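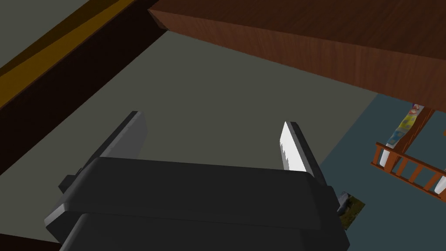
Call for participants: Ulora, a comics anthology about getting through it

Hi, I'm Dong-geon Cha. I draw and edit comics, and I'm looking for writers and artists for Ulora, a book of short graphic stories about anxiety, burnout and grief. My small press, Rendetura, is putting it out, and I'd love it to have more voices in it than mine!

You don't need a publishing record. Half-finished scripts are fine, stick figures are fine (I started there), and if you write but don't draw, I'll try to pair you with an artist.
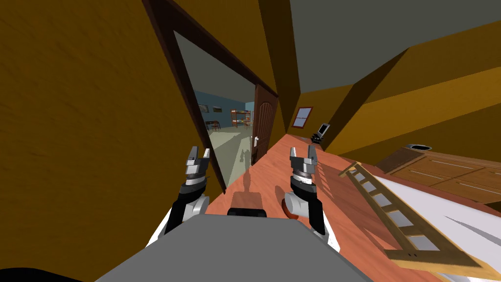 I'm picking 14 stories, and each one gets up to 27 panels. That sounds tight, but you'd be surprised how much of a bad winter fits in there. Everybody whose work goes in gets paid on signing, and you keep your rights.
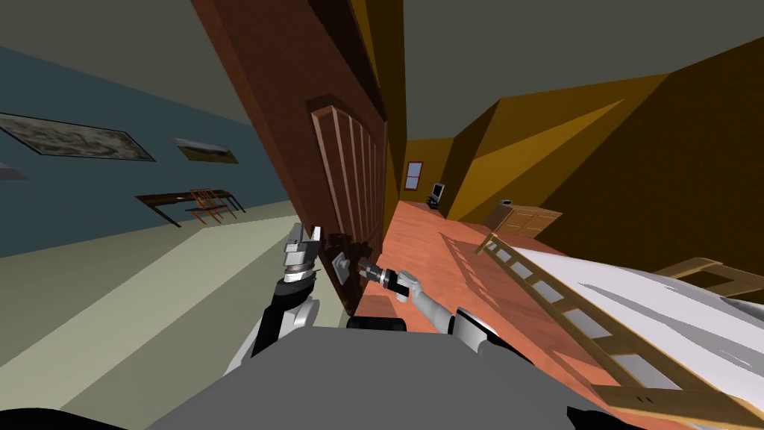
Robot at the door, computer rendering

We'll meet online in January, two evenings a week, 90 minutes each. Come with pages or just come and listen. Cameras off is okay with me.

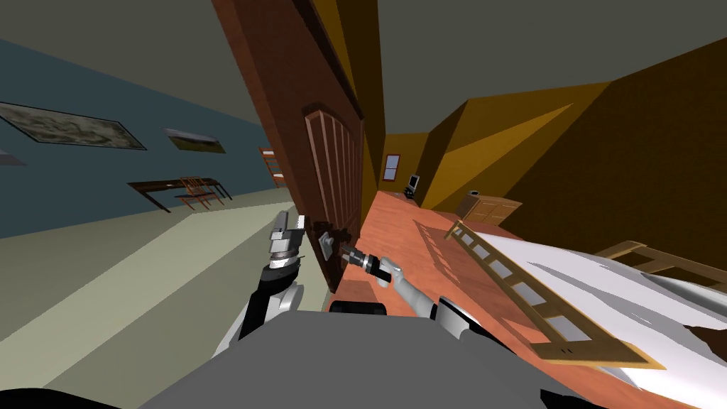
How to apply

Send me one page of anything you've made, plus a few lines on the story you want to tell. Use the form on the Rendetura site and put "Ulora" in the subject box. I need it by Tuesday, December 29, 2020. I read every one myself, so please be patient with me over the holidays.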